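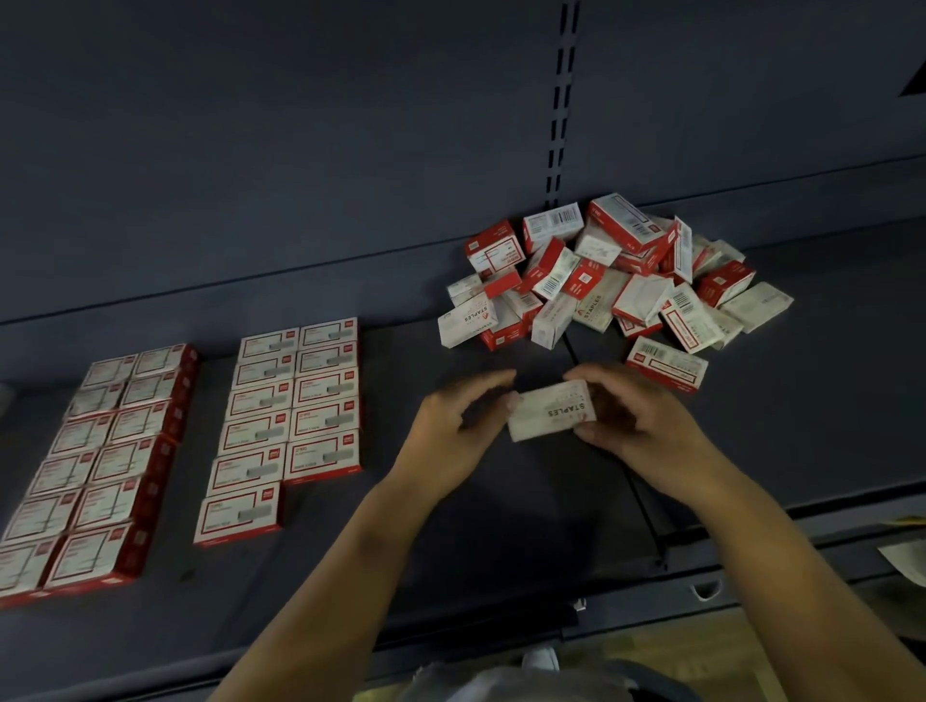
The coupon that ate February: an interview with the people behind Flonlow

18th August

Flonlow is a shopping app, and if you have opened it in the past year you will have met the wheel. The wheel wanted you to spin it. It wanted this before you had searched for anything, again when you added a thing to your cart, and once more as you tried to leave. It is gone now. The head of product, who asked to be identified only by job title ("my mother still has the old version and thinks I work on something serious"), agreed to talk about why.

We met in a coffee shop in Enddale, two doors down from the company's office. The coffee was full price.

"The wheel was supposed to run for a weekend," she says. "Then it did well, so it ran for a month. After that it was holding up the roof."

What did doing well mean, exactly? She stirs her cup for a while. "People opened the app more. They didn't buy more. They came in, spun, got eight percent off kitchen towels, and closed it again. We had a very nice chart of people closing the app."

February was the low point. Flonlow had signed up a group of small stores through Drotero, the delivery outfit that covers most of the county, and each store could fund its own coupons. The coupons were meant to replace one another. Instead they piled up. A shopper who was patient, and several thousand of them were, could stack a spin, a store coupon and a first-order code until the total went below zero.

"Below zero we hadn't planned for," she says. "The system was very polite about it. It offered them store credit."

By the time someone switched it off, 800 orders had gone through at nothing or less. Flonlow paid the stores in full. She won't say what that came to, only that the holiday party this year will be held in the office and that there will be chips.

I mention that I had placed two orders myself that month, and had thought the dish soap was unusually reasonable. She writes something down.

The replacement for the wheel is, by her own account, boring. Each item has a price. If the price drops, the old one stays next to it for two weeks so that you can see what changed. There is one coupon per order. You type it in, and it either works or tells you why it doesn't, in a sentence.

"That sentence took longer than the rest of it," she says. "The first draft said 'Oops!' I had to have a talk with people about 'Oops!'"

Shoppers were not all grateful. The company received 2,000 messages in the first days after the wheel came down, and she read a good many of them on her phone at night, a habit she doesn't recommend. Some were from people who had been asking for it to go. Quite a few were from people who missed it.

"One man said it was the only thing he'd won all year. What do you write back to that? I gave him eight percent off kitchen towels."

The stores seem happier. Michiels, the housewares shop on the square, had left Flonlow in the spring and came back in July, on the condition that it would never again be asked to sponsor a confetti animation. It now puts its whole stock on the app, down to the drawer knobs. According to the head of product, the drawer knobs are doing fine.

There is also the matter of notifications. The old app sent them whenever it felt lonely. The new one sends a message when the order is confirmed and another when Drotero's driver is on the way, and anything more has to be turned on in the settings by the customer. I ask how many customers have turned it on.

"Some," she says. "Mostly employees."

She is careful not to claim the thing is fixed. Search still has trouble with plurals, so that "lamp" and "lamps" get you two different stores' worth of results. Returns take too long. The Android version logs you out if you turn the phone sideways on the payment page, and there is a small team working on this who would like people to stop turning their phones sideways.

And the holidays are coming. Every marketplace her size has some kind of countdown sale lined up for the fall, and she admits the question of what Flonlow will do has been raised in meetings, more than once, by people holding mock-ups.

"There was a scratch card," she says. "On the screen. You scratched it with your finger."

And?

"I said we'd look at it after the holidays."

Flonlow's one-coupon rule applies to all orders from stores in Enddale and the rest of Drotero's delivery area. Store credit left over from February is still good, and she would like it noted that it can't be spun for.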